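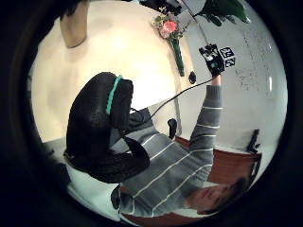 How did Edwardian women get that pouched front on their blouses?

I'm making a 1903-ish blouse for a village fair and mine just hangs straight down. Every photo from the time has that lovely full droop over the waistband. Is it padding, or am I missing a trick with the cutting?
Tilda_sews

Jovita Quintero
Oh, I love this period! It's mostly in the cut. The front is cut longer than the back, and the extra length is gathered into the waist so it spills over the skirt band. Mine has 7 cm of extra length at centre front, tapering away to nothing by the side seams, and it pouches beautifully. Keep the back smooth and snug. Fabric matters loads too, so go for a soft cotton lawn (stiff poplin sticks out like a shelf!). Sew a narrow tape inside at the waist with the gathers fixed to it, then tie it before you put your skirt on. Do try a mock-up first, in any old sheet.

Skolness
Some women did pad a bit, with rows of frills on an underbodice. I made one with 2 rows and it helped a lot under thin fabric.

rerus_570
What Jovita said about the tape, yes yes yes. Mine rode up all day until I added one. Also check your skirt band dips slightly at the front, it looks so much better.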